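Workshop Notebook — Equipment Refurbishment and Records
Bellano Community Technology Workshop
Entry dated Jul 26, 2024
Entered by: Flynn Rutherford
Copy to: Senyo Korletey

1. Purpose of entry

This entry records the present state of the workshop's intake and storage arrangements for donated desktop computers, the changes made to the labelling scheme, and the matters to be settled before the next delivery from Patwary. It replaces the note made in March, which was written before the second storeroom became available and is no longer accurate in several places.

2. Intake

Donated machines continue to arrive through two channels: collections from offices, arranged by Patwary, and individual drop-offs at the front counter. The first channel is well organised and comes with a manifest. The second is not, and machines have been left at the counter without a form, a name or a contact number. Counter staff are asked to complete the grey form in full at the time of the drop-off. A machine without a form is to be placed on the hold shelf and must not be opened until its ownership has been settled.

The manifest for the last Patwary collection listed 752 items. The figure includes monitors, keyboards, cables and docking units as well as desktops, and the covering letter did not separate them. Senyo has written to request that future manifests be divided by category. Until then the whole list has to be sorted by hand, and the afternoon spent on it last time was not a good use of anyone's hours.

Item descriptions on the manifest should also be read with caution. Several entries marked "complete" were for desktops without drives. The drives had been removed by the donor under its own data policy, which is quite proper, but the word "complete" should not then be used. I have added a column to our own register headed "Drive present Y/N" and ask that it be filled in by whoever opens the case.

3. Opening and first inspection

Desktop towers are to be laid on their side for inspection and the side panel taken off before any entry is made under "Internal". An entry based on the model label alone is not acceptable. The inspecting person records the maker, whether a graphics card is fitted, and any obvious damage to the board or wiring. 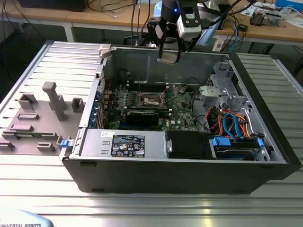

4. Labelling

The old labels were ordinary paper address labels and have performed poorly. The adhesive dries out in the upstairs storeroom during the warmer months and the labels drop to the floor, where they are of no help to anyone. We have changed to the Standik polyester label, which is dearer but holds to both painted steel and plastic.

The scheme itself is also changed. A label now carries the intake number first, then a single letter for the category, then the shelf. The colour of the label no longer carries any meaning. Under the former scheme green meant "tested" and yellow meant "awaiting parts", but relabelling was seldom done when the status of a machine changed, and the colours came to be disregarded. Status will be kept in the register only.

We hold 600 of the new labels at present. I would prefer that they not be used for cables, small parts or lunch containers. Small parts go into the clear bags, and the bag is marked directly with the fine black pen.

The following points were raised by Senyo after reading my draft, and I have accepted all of them:

The label goes on the rear panel, clear of the vents and clear of the maker's own serial plate.

Where a side panel is stored apart from its case, the panel receives a second label bearing the same number. We have three panels upstairs that belong to no known machine and I should not like to have a fourth.

Labels are not to be written in advance in runs. A spoiled number is struck out in the register and is not used again.

5. The register

The register was moved to the Akamance system earlier in the year. The move was sound in principle, though the import cut every remark to its first line and a good deal of useful history was lost. The old paper register is therefore to be kept in the steel cabinet and is not to be thrown out. If a machine has an intake number of 600 or lower, the paper register should be consulted before the Akamance entry is relied upon.

Remarks should be written in plain words and should name the part as it is marked on the board wherever a marking exists. "Header near the top" has been of little use to the next reader. "INT_USB2" or "BATTERY" can be found by anyone. Where a part has no marking, a short description and a position are sufficient.

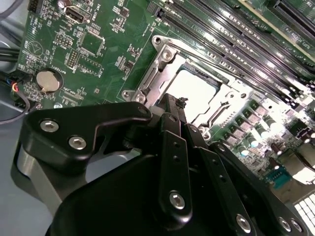 6. Coin cells and other batteries

Spent coin cells have been accumulating in the tray beside the kettle. This is not a suitable place for them. A lidded container has been put on the second shelf of the parts cupboard, and each cell is to have tape placed over both faces before it goes in. Laptop packs are kept separately in the metal bin by the rear door. Any swollen pack is to be reported to me or to Senyo at once and is not to be carried through the public area.

7. Storage

The second storeroom is dry and has good shelving, but the doorway is narrow and the large trolley does not pass through it. The small trolley must be used. Towers are stored upright on the lower shelves with their cases closed; monitors go above, screens facing the wall. The centre aisle is to be left clear.

8. Outstanding

Category headings for the Patwary manifest: Senyo has the correspondence.

Replacement castors for the small trolley: on order, no delivery date given.

Three unmatched side panels: to be measured against the towers in the first storeroom. FR.

Lost remarks in Akamance: to be re-entered from paper as time permits, beginning with machines still on the shelves.

Spare key to the steel cabinet: not located. The hook should be checked again before a new one is cut.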